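How Butter Gets Made and Judged
By Els Martens

Butter starts out as cream, and cream starts out as milk. If you let fresh milk sit in a tall jar, a thick yellowish layer slowly rises to the top. That layer is the cream.

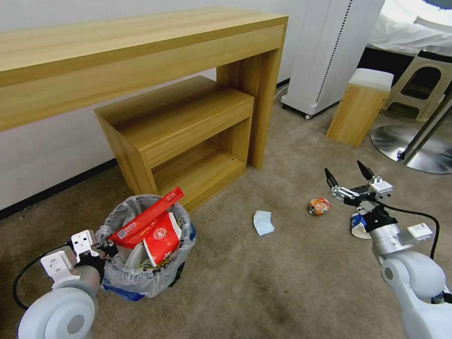
Cream is mostly water with very small drops of fat floating in it. Each drop has a thin skin around it, and the skin keeps the drops from sticking together. When you shake or stir cream hard for a long time, the skins break. The drops of fat bump into each other and clump up. First you get whipped cream. Keep going and you get yellow lumps sitting in a thin, cloudy liquid.

The lumps are butter. The liquid is called buttermilk. Turning cream into butter this way is called churning.

How a creamery does it

A creamery is a place that makes butter, cheese and other foods from milk. At the Nyberg creamery in Vultmont, the cream is heated first to kill germs. Then it is cooled and left to rest overnight in a steel tank. Cold fat makes firmer butter.

In the morning the cream goes into a big churn that turns like a clothes dryer. When the lumps are the size of peas, the workers drain off the buttermilk. They rinse the butter with cold water. Then they press and fold it until it is smooth and the extra water has come out. This part is called working the butter. If the butter is going to be salted, the salt goes in now.

Some butter is made from cream with helpful bacteria added to it. The bacteria make the cream a little sour before it is churned. The result is called cultured butter, and it has a stronger taste.

Why butter is yellow

Grass has a yellow-orange color in it called carotene. You can't see it because the green covers it up. Carrots have it too. Cows eat the grass, and some of the carotene ends up in the fat in their milk. Butter made in summer, when cows are out in the field, is often deeper yellow than butter made in winter from cows eating hay.

What the judges do

Every October there is a dairy contest in Ivgate. Last time it had 1,533 entries, counting all the cheese, yogurt and butter. Each butter starts with 100 points, and the judges take points away when they find a problem.

Two judges work on each butter. They push a long hollow tool called a trier into the block and pull out a thin plug. They smell it first. Then they look for streaks or drops of water. Then they taste it and let it melt on the tongue. Most judges spit it out afterward and eat a bite of apple before the next one.

Last year's top salted butter came from Drukier, a small farm with goats as well as cows. It lost one point, for uneven salt.

Words to know

Churn: to stir or shake cream until it turns into butter. It is also the name of the machine.
Carotene: a yellow-orange color found in plants.
Trier: a tool for taking a sample from the middle of butter or cheese.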